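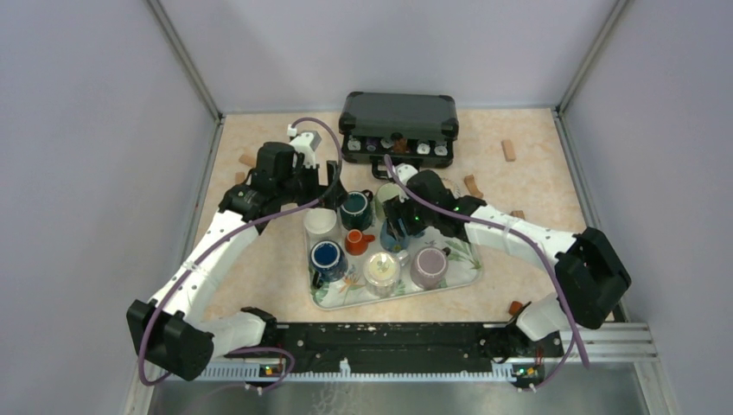
Cups and mugs on a flowery tray, most of them apparently bottoms up.

Why do people stand cups on their heads?

Turn a mug over and you meet its base, the part that spends its life staring at the table. Many bases have a ring called the foot. The foot is the bit that touches the shelf, so it gets scratched and never complains.

After washing, water slides down the inside of an upside-down cup. On a flat tray it has nowhere to go and makes a puddle, and the mug sits over it like a damp little tent. A folded towel underneath helps. So does tipping one edge up to let some air in.

In a cupboard, the reason is dust. Dust falls down - it isn't very clever - and lands on the outside of the cup instead of where your cocoa goes.

Some grown-ups say cups must always stand the right way up, because the rim is the thinnest part and chips easily. Other grown-ups disagree, often at length. Ask two of them at dinner if you would like dinner to last longer.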